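How I put together a picture book dummy (and get it in the mail without crying)

I made my first dummy for a picture book called Hevinside, and I did nearly everything in the wrong order. I painted four full-color spreads before I knew how many pages the story needed. Two of them got cut. So if you're about to start your first one, please borrow my order of doing things and save your paint!

Start with the page count

Most picture books are 32 pages, and some of those get eaten by the title page, the copyright page and sometimes the endpapers. I plan on 14 spreads for the story itself. Fold eight sheets of ordinary printer paper in half, nest them together and staple the fold. Number the pages lightly in pencil, starting with the very first right-hand page as 1. Page 1 is my title page, pages 2 and 3 are copyright and dedication, and the story starts on 4 and 5. Page 32 is a single at the very end, and I love using it for a last little joke.

Cut up your story

Print your manuscript with wide spacing and literally cut it apart with scissors. Lay the strips in the blank book with a bit of removable tape. Don't glue anything yet, you will move things, I promise. My text for Hevinside was 584 words when I thought it was finished, and once I saw it sitting on the pages I could hear where it dragged. If a spread has a long strip and the one after it has three words, ask yourself if you meant that. (Sometimes you did. A quiet page before a big noisy one is lovely.)

Read the whole thing aloud, turning the pages as you go. The page turn is where the surprise lives, so anything you want to hide belongs on the next left-hand page.

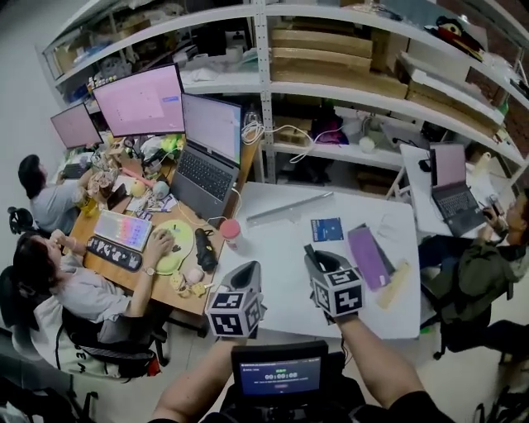
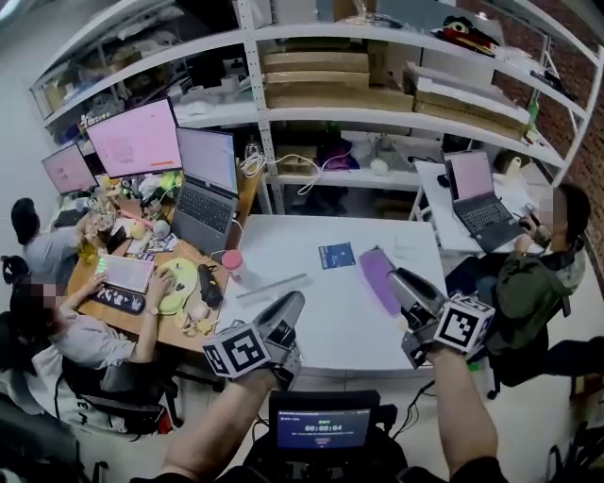
Page last changed: 15/07/2025

Thumbnails next

Draw all your spreads as tiny boxes on one sheet of paper. Mine are barely bigger than a postage stamp, and they're ugly – stick people, arrows, blobs. You're looking at the shapes and where the eye goes. I do at least two full sheets before I let myself like anything. Check that you aren't drawing everybody from the same distance on every page, which I did for most of my second book, Ulley, until my friend Apolline Courtois asked me if the reader was glued to a chair.

Keep the gutter in mind too! Nothing important goes down the middle fold. No faces, no hands, and no words.

Sketches at size

Once the thumbnails work, I blow them up on a copier and trace over them in pencil. Leave real room for the text. I type mine in a plain font at 16 or 18 points, print it and set it down on the sketch to see if it fits, and it usually doesn't the first time. Loose pencil is fine for most of the book. Then choose two spreads to take all the way to finished art, so an editor can see what the real thing would look like. I pick one busy one and one with a strong feeling in it.

Putting it together

Scan everything and save it as one PDF, laid out as spreads so the left and right pages sit side by side. Put your name, email and the title on the first page. Keep the file small enough to email, and open it on your phone before you send it. I once sent out a dummy with spread nine upside down.

I print a paper copy as well and hand it to somebody who hasn't heard the story. Salma Kettani reads mine to her class, and she marks where the kids start wiggling. Those little pencil marks have helped me more than any course I've taken.

If you're sending yours out in September, like I usually do, give yourself a couple of weeks where you don't look at it at all. Then read it once more, fix the typo on page 11 (there's always one) and send it.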